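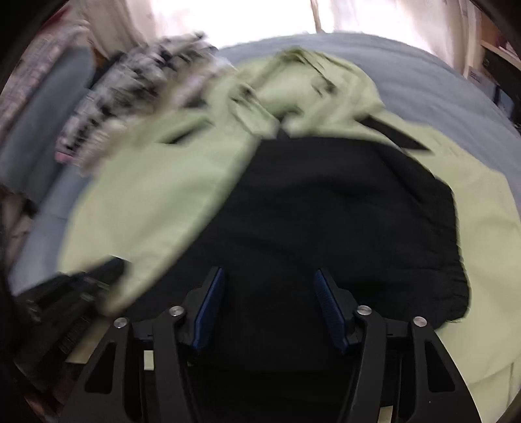 Page last changed: December

Forell says its new folding routine will let households in Gemport get through winter with half the closet space. The claim rests on a trial the company ran itself, and the results it has released leave a good deal out.

The routine is called Blomqvist and is meant for clothes that don't fold well in a drawer: bulky tops, pieces with hoods or big collars, anything with a lining or a panel in a different fabric. Users are told to spread the garment on a made bed, smooth the inside with the flat of the hand and make four folds before it goes on the shelf. Forell puts the whole job at two minutes apiece.

According to the company, 137 households took part and folded 2847 garments between them. It says shelf space needed for outerwear fell by half "in most homes." It has not said how many homes that is, or how the clothes were stored before the trial began. A closet where everything had been shoved in by the armful would show a large gain under almost any system, including the one most people learned from a parent.

Forell also picked the garments. A list given to participants leaves out long coats and anything padded, and those are the pieces that take up the most room in a Gemport closet in December. Asked about the list, the company said heavier items would be covered "in a later version." It did not say when.

Then there is the question of time. Two minutes may be fair for a plain sweatshirt. It looks hopeful for a piece made of two fabrics, where the outside lies smooth and the inside wrinkles, and where a hood or collar bunches into a lump at the top however the rest is laid out. The printed instructions deal with the collar in a single line: "settle the neck before folding." How to settle it is left to the reader.

The bed is a weak point too. The routine needs a flat surface wide enough for the garment to lie fully open, and in a small apartment that usually means the bed has to be made and cleared first. Forell does not count that in its two minutes. It doesn't count putting the piles away either.
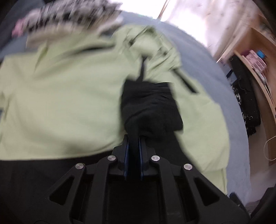

A lime-green garment and black fabric on a blue-gray sheet.

The instructions are free for now. A paid version is planned, to be sold through Nulgate, the storage chain, together with a set of shelf dividers. Nulgate said it had not tested the routine and was relying on Forell's figures – an odd position for a store about to put them on a box. Prices have not been announced.

None of this means the folds are bad. Laying a garment open before folding it is old advice, and smoothing a lining by hand does keep it from bunching inside the pile. People with a spare evening and a made bed may well end up with neater shelves. The claim about half the closet is another matter, and Forell has yet to publish measurements from a single home in the trial.

The company said a fuller report was being prepared. It declined to say whether the report would include the households that dropped out.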